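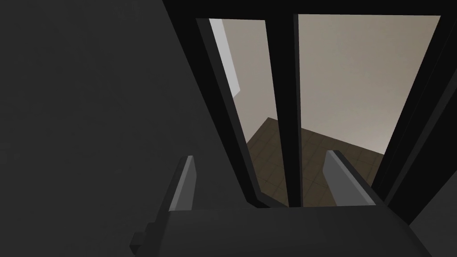

Flallwood, September — Cirdale has completed a simulated comparison of two parallel gripper controllers, the Kinoshita and its own Flimier. Each was run through 3000 trials with the same arm model and wrist camera, in rooms with doors, windows and other large flat surfaces close to the gripper.

The trials covered 6 starting poses. In 2000 of them the camera view was partly blocked. Flimier finished with fewer contact faults in the blocked set — the Kinoshita was faster in the clear set.

"Finger opening and approach angle were held fixed, so the difference comes from the controller," said Annapurna Acharya, test lead at Cirdale.

Tests on hardware will follow at the Flallwood lab. Trial logs are available on request.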